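Hand-held gripper sessions: common questions
Divville site rules, kept by Ayman Samir

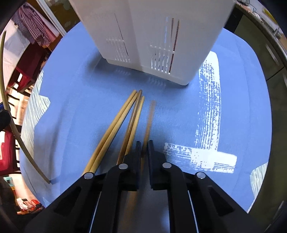

Chopstick task, blue tablecloth, white basket.

How many sticks do I pick up at a time?
One. If two come up together, put both down and start the pick again.

How long is a session?
20 minutes, then a break. Stop sooner if your wrist hurts.

Can I move the basket?
Between takes, yes. During a take, leave it where it is.

What if I drop one?
Keep recording if it lands on the table. If it hits the floor, end the take and mark it – don't delete it.

Who checks the jaws?
You do, before the first take. Report loose pins to Ayman.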